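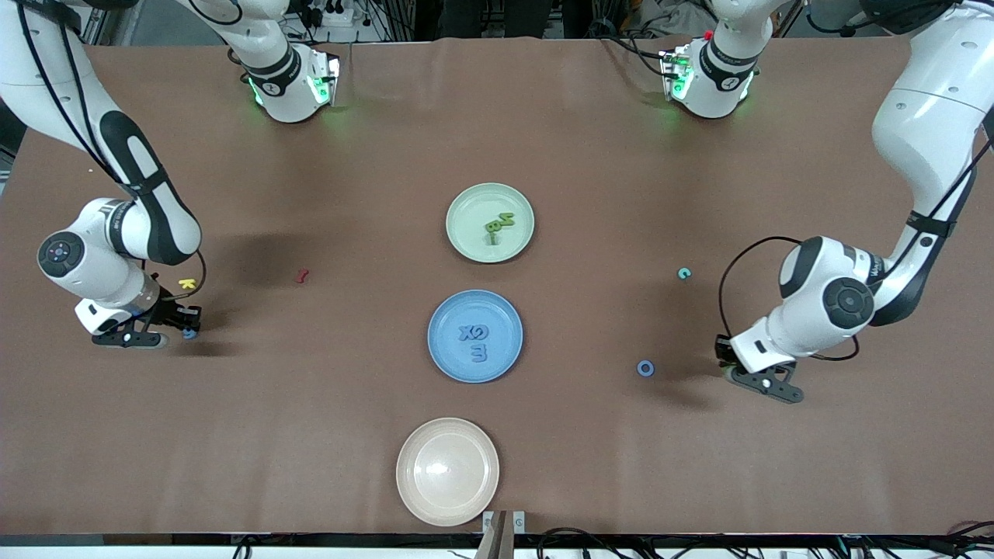
Three round plates on a table covered with brown paper.

The Return of the Shared Table

At half past noon in Skenthorpe, the dining hall on the lower floor of the former Wenilero building begins to fill. Office staff sit beside retired residents, and parents with small children take the benches nearest the door. There are no reservations and no separate tables. Each guest pays a single price, receives the dish of the day, and takes the next open seat.

The hall is operated by Lūse, an organization that has worked in the town's food sector for several years. It opened in January with seats for 100 guests. By spring it was serving up to 248 meals a day, and the opening hours were extended to meet demand.

Gunārs Stankevičius, the director of Lūse, describes the project as a revival of an older custom. Many towns once had public dining rooms attached to mills, rail depots, and schools. Most of them closed as workplaces moved and lunch breaks grew shorter. "People still needed a meal in the middle of the day," he says. "They were simply eating it alone, often at a desk."

The menu is kept short by design. One soup, one main dish, and one meatless option are prepared each morning, and the choice depends on what local growers can supply. Barley, cabbage, beans, and root vegetables appear often. The kitchen buys its bread from Trovetti, a bakery two streets away, which delivers before seven in the morning and again at eleven.

Liis Jankauskaitė manages the dining room. She spent her early career in hotels, where guests expected privacy and distance between tables. The change required some adjustment. New visitors often hesitate at the entrance with their trays, she notes, and staff are trained to guide them to a seat without making them feel watched. Regular guests now do much of this work themselves.

The financial position remains modest. The hall covers its running costs but depends on a reduced rent, and that agreement will be reviewed next year. Lūse has also declined proposals to expand to a larger site with room for 1000 guests. Stankevičius believes that a hall of such size would lose the quality that brings people back.

A second, smaller dining room is under discussion on the north side of town. It would open in the evenings only, with supper served from six o'clock.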